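Home | Trips | Food | Archive | About | Contact

The button factory at Hallenport

I have wanted to get inside the Jultard button works ever since I found one of their cards in my grandmother's sewing tin, six little navy buttons still stitched on and the price in pencil on the back. They only let the public in one day a year. I missed it last year because I wrote it on the wrong page of my planner (still mad). So this time I was in line well before the doors opened on 2024-06-14, with a thermos and a bag of cherries, behind a woman who had driven 3000 miles over the course of a summer visiting textile mills. I thought I was the enthusiast!

Hallenport itself is a small river town with one long main street and a bakery that you should go to first, not after, because by two o'clock they are down to rye. The factory is at the bottom of the hill. Parking is in the gravel lot across the bridge and it fills up. Wear closed shoes, they really do turn people away, and I watched a man in sandals go back to his car and return in what I'm pretty sure were his wife's sneakers.

Our group was led by Abhishek Rawat, who runs the blanking room and talks very fast. Blanking is where the little discs get punched out of sheets. The sheets are poured on a big turning drum, peeled off while they're still soft like cheese, and fed under the punches before they harden up. The noise! They gave us foam plugs and I could still feel it in my teeth. Abhishek held up a finger and mouthed something at us for quite a while before he remembered we couldn't hear him, and then he did the whole speech over again in the corridor.

What got me was the shapes. I had assumed a button was a button. They have 464 patterns in the current book, and a good many more in a vault that isn't on the tour, though I asked twice. Cutting the face of one is done on a lathe with a tiny shaped blade, and each blade has its own drawer with a brass number on it. One of the older machines was running a toggle for duffle coats, very slowly, and I could have stood there until lunch.

After that comes tumbling, which I'd been looking forward to the most. Big wooden barrels, going around and around with pumice and water, and later with wax and wooden pegs for the shine. Poonam Lodhi looks after the barrels and she let us each reach into a tray of finished ones. It's like putting your hand in cool beans. She told me a batch tumbles for three days and that she can tell from the sound when it's about ready, and she didn't seem to think this was anything special. I asked what happens if you forget one. "You get very small buttons," she said.

The dye room was closed for a new floor, so we got a talk in the hallway from Poul Kvaran instead, with sample cards. He had a customer who'd sent back some 800 coat buttons over a shade of brown, and he passed around the accepted one and the rejected one. I swear they were the same brown. The mill woman said she could see it immediately. Maybe she could.

Sorting was the last stop before the shop, and it's the part I keep telling people about. Every button gets looked at by a person, by color and then by flaws, under a lamp, on a slanted board covered in green felt. They go so quickly you can't follow the hands. Two of us got to try, and I sorted a scoop of creams from ivories so badly that the whole lot had to be done again.
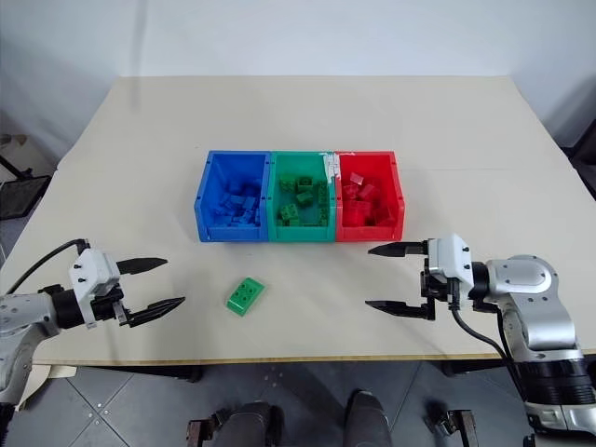

Abdul-Rahman Antwi

I came home full of it and naturally I tipped my own button jars out on the kitchen table that same evening. My system up to now has been one big jar and hope. I've moved to bins by color, and I can report that navy and black are impossible to tell apart after sundown and should be done in the morning by a window. Red was easy. White turned out to be five different whites, so thanks for that, Poul.

A few practical things. The shop takes cards but the tea stand is cash only, and the tea stand is where the Chaudhary family sells their potato buns, so bring cash. Seconds are sold by the scoop from sacks near the exit. Get there before your tour if you can, the good horn-look ones were gone by the time our group came through. I got a scoop of mixed greens, a card of tiny pearly shirt buttons, and one enormous orange coat button from the Britia line that I have no coat for.

Brijesh Kanaujia at the front desk said they're thinking about a second open day in December, with the dye room back in action. You have to put your name on a paper list at the desk, they don't do it by email. I put mine down, and then I went back and put my sister's down too. She doesn't know yet.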